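How to run a robot demo at your open day without losing your voice (or your visitors)

We did our third open day at the Standale unit in March, and I've finally got round to writing up how we set up the bin demo. A few of you asked for it in the comments on the Nosbridge visit post, so sorry for the wait!

What you need

A robot with two arms and a job it already does well. Please don't try out something new on the day. We did that the first year and I spent most of the morning staring at a laptop while people drifted off to the biscuits. Ours picks moulded parts out of a bin, one at a time, and it's been doing that for months.

You also need a shallow bin, a handful of parts, some cardboard and a patch of floor you can keep clear.

Getting the floor ready

Mark out your visitor line first, before anything else gets carried in. Work it out from your own risk assessment and the furthest your robot can reach, then add a bit, as people lean. We use bright tape and a couple of posts. Yiğit Başaran walked the line with me the evening before and moved one post, and he was right to.

Line the bottom of the bin with cardboard. Shiny black parts slide about on bare plastic, and they make a horrible clatter when they're let go. Keep the number of parts low as well. With a full bin they nest together and the robot takes ages sorting out which one it wants, but with just a few, visitors can see which one it's going for and they start guessing (the children get very loud at this point, it's brilliant).

Running it

Each run takes us 62 seconds from start to finish, and then we stop and chat. I'd do 2 runs per group at most. Say what's going to happen before you press go, then keep quiet while it moves. I find this so hard! But the arms are more interesting than I am, and the questions come by themselves afterwards.

Have one person on the stop button who does nothing else. Şengül Tokgöz did ours, with her back to the wall and a clear view of both arms, and she didn't answer a single question until the robot was parked. Swap over every 30 minutes, it's tiring.

When a pick goes wrong, let it. Stop the robot, walk in once it's parked, put the part back and start again. The group from Economou asked more about our one dropped part than about everything that went well.

The parts came from Gostetti, by the way, who let us have a box of rejects. Ask your local moulding firm, they've usually got plenty. Next time I want a second bin on the other side so we don't have to keep refilling by hand, and I'll post the layout once we've tried it. 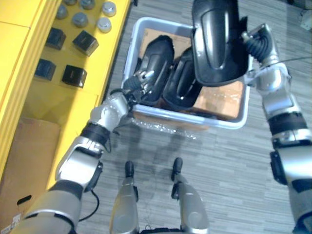
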